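Date: 19 August 2024
From: Tudor Vasiliu, Office of Shared Facilities
To: building-residents list
Subject: Re: Shared kitchens and break areas, revised arrangements

Dear colleagues,

The Office has received a number of replies to the notice of May on the shared kitchens in the MacLeish Building. Most of them raise the same points as the message quoted below, and I am therefore answering to the whole list. The revised arrangements follow the quoted text. They replace the notice of May in full, and the earlier version should be taken down wherever it has been posted.

> To: building-residents list
> Subject: Shared kitchens and break areas
>
> I write on behalf of the occupants of the second floor, east
> side. We have read the notice on the shared kitchens and
> support its general purpose. We would ask the Office to
> reconsider or clarify the following.
>
> First, the notice states that all food left in the
> refrigerators at the end of the week will be discarded. It
> does not say whether this applies to condiments and other
> items that keep for a long time. Several of us share such
> items, and we would not wish to replace them every week.
>
> Second, the notice asks that dishes be returned to "their
> proper place." The cupboards in Room 106 were relabeled after
> the painting work, and the labels no longer agree with the
> printed list on the door.
>
> Third, the charge for the kitchen fund was raised without an
> account of what the fund pays for. We do not object to the
> amount. We would like to see the figures.
>
> Fourth, the notice is silent on the use of the kitchens in the
> evening, when the building is open to course participants who
> do not pay into the fund.
>
> We would be grateful for a reply before the new term.

The Office thanks the second floor for setting out its questions clearly. The answers are given in the same order.

1. Refrigerators

The weekly clearing will continue. It applies to cooked food, opened dairy products, cut fruit and vegetables, and anything in a container without a name and date. Condiments, jams, pickles and similar items are exempt, provided that they stand in the door of the refrigerator and are within the date printed on the package. Shared condiments should be marked "shared" in place of a name. An item marked in this way may be used by any occupant of the building, and those who prefer to keep an item for their own group should mark it with the room number of the group.

Condiments found on the counters will be returned to the door shelves. Bottles with a missing or broken cap will be discarded at once, whatever their date.

The freezers will be emptied and defrosted twice a year. A message will be sent to this list beforehand, and occupants will have five working days in which to remove their property. Ice packs are to be marked in the same manner as food. Medical supplies must not be kept in the kitchen refrigerators or freezers under any conditions. Anyone who needs cold storage for medication should write to me directly, and a private arrangement will be made.

2. Dishes and cupboards

The second floor is correct that the list on the door of Room 106 is out of date. It will be removed. From now on the labels on the cupboards are to be followed, and no separate list will be kept. The same will apply in the kitchens on the first and third floors, where the labels are being renewed.

Plates and bowls belong in the upper cupboards, and colanders, mixing bowls and serving dishes in the lower ones. Private dishes may be kept only on the open shelf beside the window. The Office accepts no responsibility for private dishes left in the sink or in the dishwasher.

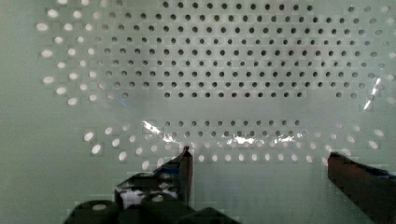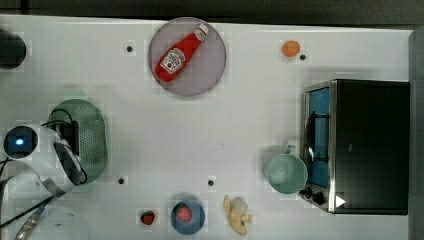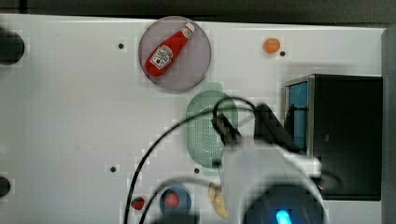 May an occupant borrow dishes from the shared kitchens for a meeting elsewhere in the building?
Dishes may be borrowed for the length of one working day, provided that the borrower signs the sheet inside the cupboard door and returns everything washed and dried by closing time.

The sheet asks for a name, a room number and the items taken. It does not need to be countersigned. Groups that borrow dishes regularly, such as those holding a standing lunch meeting, may apply for a set of their own, which will be stored in their own rooms and will be their own responsibility. Applications are to be sent to the Office in writing, stating the number of people normally present.

Dishes may not be taken out of the building. This includes the courtyard and the covered walkway leading to the Sterau Annex. Paper plates for outdoor events can be ordered through the Office with two weeks' notice, and the cost will be charged to the group making the request.

3. The kitchen fund

The fund received $644 in contributions during the past term. Of this, $376 was spent on dish soap, sponges, dishwasher tablets, towels and filters for the drinking water. A further $106 was spent on the repair of the dishwasher on the third floor. The remaining $162 has been carried forward.

The contribution was raised in view of the expected cost of a new refrigerator for the first floor. The Office has obtained an offer of $460 from Rastar, which includes delivery and removal of the old unit. A second offer has been requested from Jemano and has not yet been received. No order will be placed until both can be compared, and the result will be announced on this list. Should the purchase come in below the amount set aside, the difference will remain in the fund.

Coffee and tea are not paid for by the fund. They are arranged privately by each floor, and questions about them should be addressed to the floor in question. The Office has no record of these arrangements and cannot settle differences arising from them.

An account in the form given above will be sent to this list at the end of each term. Receipts may be inspected at the Office during regular hours.

4. Evening use

The kitchens on the second and third floors will be locked at seven o'clock in the evening. Occupants with a building key may continue to use them after that time. The kitchen on the first floor will remain open until the building closes, for the use of course participants as well as occupants.

Course organizers will contribute to the fund at a fixed rate per course. The rate is under discussion with the course office, and the second floor is invited to send any view it may have on the subject. Until a rate has been agreed upon, organizers are asked to supply their own soap and towels and to remove all food at the close of each session. They have been informed of this in a separate letter.

5. General matters

Several other replies concerned matters outside the four points above, and they are dealt with briefly.

The microwave ovens are to be wiped after each use, and food must be covered while it is being heated. Toasters may be used only in the kitchens. The toaster formerly kept in the corridor on the third floor has been moved to the kitchen on the same floor and is not to be returned to the corridor.

Waste is to be separated into paper, packaging, food waste and other waste. Glass is not collected in the kitchens and must be taken to the containers behind the building. Bottles and jars should be rinsed beforehand.

A request was made for a larger table in the first floor kitchen. The room does not allow for one without blocking the passage to the emergency exit, and the request has been declined. Four additional chairs will be provided instead.

Another reply asked that the radio in the second floor kitchen be removed. The Office has heard opposing opinions on this and prefers that the occupants of the floor reach an agreement among themselves.

Faults in any kitchen appliance should be reported by message to the Office, with the floor and the nature of the fault. An appliance that is out of order should be unplugged, where this can be done safely, and marked with a note. Please do not attempt repairs.

Comments on these arrangements may be sent to me or to the list until the first day of term, when they will take effect.

Yours sincerely,

Tudor Vasiliu
Office of Shared Facilities
MacLeish Building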